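Okay, e-bike people, a little thread on renting a cargo e-bike for a week in Worton with no car. 1/9

We booked the long-tail model from the shop on Lunde Street. I'd never ridden anything that long and I was nervous about the turns!
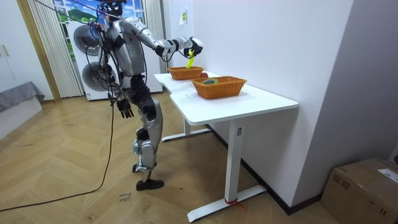

The first ten minutes were wobbly, I won't lie. You have to start in a low gear and let the motor catch up with you. After that it felt like a regular bike that happened to have a bench on the back. 2/9

Cost, because everybody asks: $395 for the week, with two locks, the charger and a rain cover for the kids' seats. The deposit was $1,000 on a card and they released it the day after we brought the bike back. 3/9

Range! The shop said up to 50 miles. I got a lot less than that on the hill road out to Oltow with two kids and a cooler on the back. Flat ground along the river was a whole different story – I charged every other night and never ran out. 4/9

Speaking of that hill. The top of the Oltow road is 1,291 feet and I only walked one bit of it, near the quarry gate, where the gravel is deep. Full assist the rest of the way, and my legs still knew about it the next morning. 5/9

Things I'd ask for next time: a mirror (left side, please), a phone mount that doesn't rattle, and the bigger panniers. The ones we got held a bag of groceries each and that was it. 6/9

Parking was the annoying part. It won't fit in a normal rack, so you end up hunting for a fence or a signpost. The Drelard Market has a long rail around the back by the loading door, and I used it every single day. 7/9

Wednesday it poured. The rain cover kept the kids dry and they thought it was hilarious, like riding in a tent. I got soaked to the socks. Brakes were fine in the wet but I gave myself lots of extra room on the way down to the river. 8/9

Would I rent it again? Yes, but I'd book five days and skip the weekend, when the river path is packed and you spend the whole ride ringing your bell. The shop opens at 8 a.m. and the long-tails go first, so reserve one if you're coming in August. Happy to answer questions about kid seats, I have many opinions – 9/9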